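4.2 Removing and refitting the hard drive (tower models)

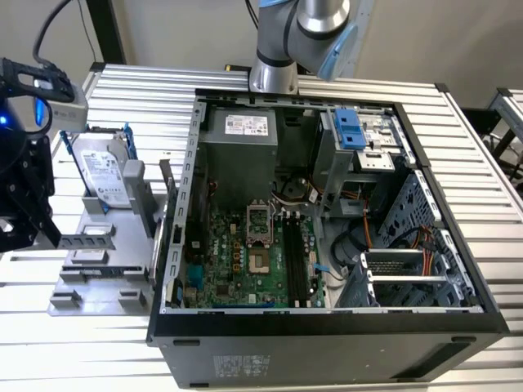
The hard drive is the part which our customers change most often, so please learn this section well before you go to the processor in section 4.3. Always work with the tower on its side and the side panel removed. The drive sits in the metal cage, and the blue plastic latch at the top of the cage is the one you must release. Do not pull on the orange, red and yellow power wires to make more space.

1. Shut down the computer, take out the mains cable and wait until the fans are silent.

2. Disconnect the data cable and the power cable from the drive. Hold the plug, never the wire.

3. Release the latch and slide the drive out together with its caddy.

4. Stand the drive upright in a holder. The label must stay readable.

5. Write the serial number in the Barkari service sheet, line 11.

6. To refit, slide the caddy into the cage until the latch closes with a click. Connect both cables again.

Caution: When the processor socket is open, do not touch the gold contacts and do not pass tools over them. A bent contact cannot be repaired in our workshop.

Note: If the caddy does not go in easily, take it out and check the direction. Please do not use force.

For spare caddies, write to Korkor Nartey and give part number 818.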